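Thread on moving a small apartment kitchen from the old place to the new one, food included. I did this in March and kept notes. Posting them in order.

1/ The move was from Grultham to Faltireo, 181 miles, one day, one car and a rented van. Furniture was easy. The food took more planning than the couch did.

2/ Start eating down the freezer a month out. I wrote everything in it on a sheet of paper and taped the sheet to the door. Crossed things off as they went. The last two weeks were mostly soup, peas and a lot of bread heels.

3/ Stop buying big jars. I bought a family-size mayo nine days before the move because it was on sale. It went in the trash at the old place almost full.

4/ Pantry goods travel fine. Flour, rice, sugar, canned stuff. Put cans in small boxes. A medium box full of cans is too heavy to carry up stairs and the bottom may open. Mine did, on the second landing.

5/ Oils and vinegars: tape the caps, stand them up, put the bottles in a bucket. I used a mop bucket that I had washed first. One bottle of sesame oil leaked and the bucket caught all of it.

6/ Spices. I had 30 jars and was using nine of them. Moved the nine. I haven't replaced any of the others except cumin.

7/ Cold food is where you have to be strict. The usual food safety rule is two hours total above 40°F for meat, milk, leftovers and soft cheese, one hour if it's over 90°F out. Loading time counts toward that. So does the time you spend looking for the keys.

8/ I used a Zustier cooler, the hard kind, with frozen water bottles instead of loose ice. Frozen bottles don't soak the cheese, and you can drink them later. Cheap fridge thermometer inside, where I could read it without digging.

9/ Cooler goes in the car with you, last in, first out. Don't put it in the van. The van gets loaded in the morning and opened whenever people get to it.

10/ If the old fridge is staying, empty it the night before, wipe the shelves, and take the drawers out to wash them in the tub. They don't fit in most sinks. Mine had onion skin under both drawers going back a long way.

11/ If you're taking the fridge, keep it upright. If it has to go on its side, check the manual for how long it should stand before you plug it in. Tape the doors with something that peels off clean.

12/ Call the new place and ask them to turn the fridge on the day before. The rental office, Gisler, did it when I asked. An empty fridge needs several hours to get down to temperature and you don't want to be waiting on it with a cooler at your feet.

13/ First things into the new fridge: milk, eggs, meat. Meat on the bottom shelf on a plate, so it can't drip on anything. Condiments can wait in the cooler until you find the box with the paper towels. 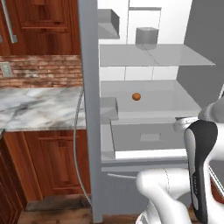
14/ Should you keep the mustard and ketchup if they got warm on the drive? Plain ketchup and yellow mustard are acidic enough to handle a day out of the fridge, so I kept mine. Anything creamy that had gone warm for more than two hours I would have thrown out.

15/ Set the fridge to 37°F and leave it alone for a day. The number on the dial means very little, so go by the thermometer. Mine read 44 the first evening and 38 the next morning.

16/ Total thrown out at both ends: one mayo, half a bag of salad, a lime. Groceries for the first week cost more than I planned, mostly from buying butter and coffee on the same trip.

17/ Still haven't found the can opener. Eating a lot of eggs.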